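Where Old Computers Go: Electronic Waste in Brinholm
Student project report, Environmental Studies, second term

1. Why we chose this topic

Our group wanted to find out what people in Brinholm do with computers they no longer use. The town has a paper bin, a glass bin and a green waste bin for every house, but nothing at the kerb for electronics. The nearest permanent drop-off is at Birkon, 46 kilometres away, and it closes on Sunday. We thought the distance might explain why so many old machines end up in garages.

2. How we did the survey

We wrote a one-page questionnaire with 11 questions and left copies at the library, the community centre and the grocery store in Drirkent Street. We got 132 back that we could use. A few more had only the first side filled in and we left those out. People could answer for their whole household, so the results are for homes and not for single persons.
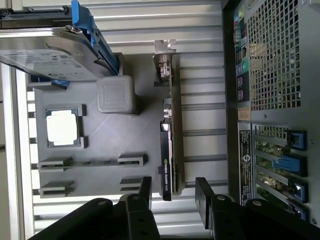 Worry about personal data was the reason people gave most often for keeping an old computer. They had photos, tax files and passwords on it and did not know how to get rid of them. Several wrote that they had deleted everything, but deleting a file normally leaves it readable until something else is written over it. The part that matters is usually easy to spot once the case is open - a hard drive like this one is a silver metal box with a white label, in a blue carrier. A household that takes the drive out can keep it, or have it wiped or shredded, and hand over the rest without worrying. Only 16 of the homes in our survey had ever done this.

3. What is in a computer

A desktop computer is mostly steel, plastic and circuit board by weight. The steel is simple to recycle and has a steady market. Circuit boards hold copper, tin and small amounts of gold and silver, but they also hold things that should not go to landfill. Older boards were often soldered with lead. Some plastics contain flame retardants, and most boards carry a small coin battery that has to be removed first.

We had expected the gold to pay for everything. From what we read, collection and sorting labour use up much of the value, particularly in small towns where the loads are small and the trucks drive a long way.
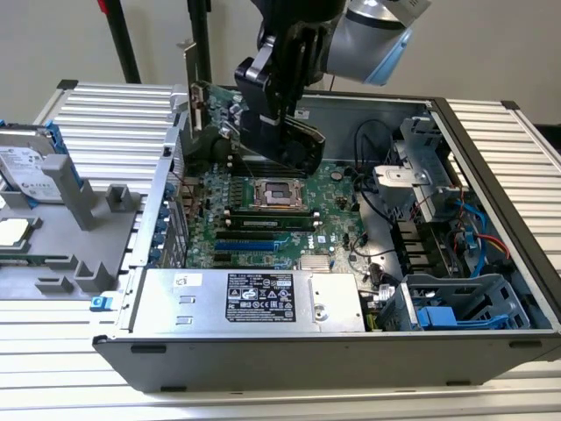
Can old computers go in the household recycling bin?

They should be kept out of it. The sorting line in Birkon is built for paper, cans and bottles, and electronics have to be pulled off by hand. Batteries left inside can be crushed and start a fire.

4. Reuse before recycling

Making a new computer takes a lot of energy and water, so using an old one for a few more years is usually better than shredding it. Many of the machines people described to us were put away because they were slow, and a slow machine can often be helped with more memory or a solid state drive.

Where the whole machine is past saving, its parts may still be useful. Memory, power supplies, fans and cards can all be tested and moved to another computer of the right type.
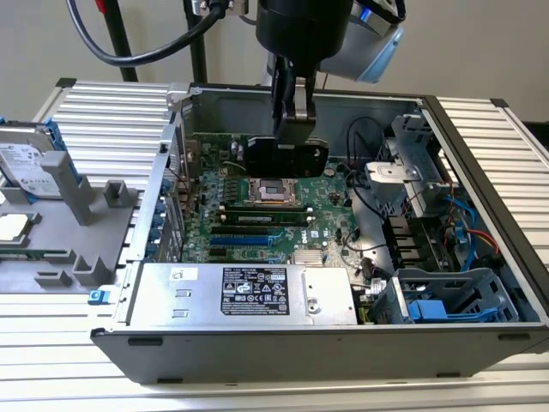 Figure 3. Inside a Dell desktop, with the CPU socket empty and a green RAM module in one of the slots.

The Solís repair shop, the only one in town, told us that customers rarely ask for used parts. Most do not know that they are sold. The shop would stock more if there were a regular supply, and a yearly collection day could provide one.

5. Graphics cards and resale

Cards used for design and drafting work cost a lot when new and lose their value quickly. They can still suit a school lab or a hobby user. Sellers should write down the full model name, check that the fan turns, and pack the card in an anti-static bag.

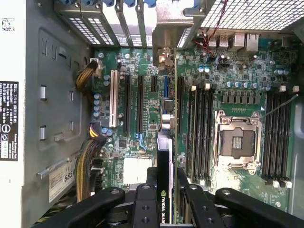

Figure 4. An NVIDIA graphics card upright in its slot.

6. What we recommend

We would like the town to hold a collection day each May, with a table for drives to be removed while the owner watches. Flyers should go out with the water bill, as this reaches every home. We also suggest a shelf at the library for cables and chargers, which came up in the comments more than we expected.

Our survey has limits. It was only on paper, and people who visit the library may be more interested in recycling than others. We did not ask about phones, and a future group could start there.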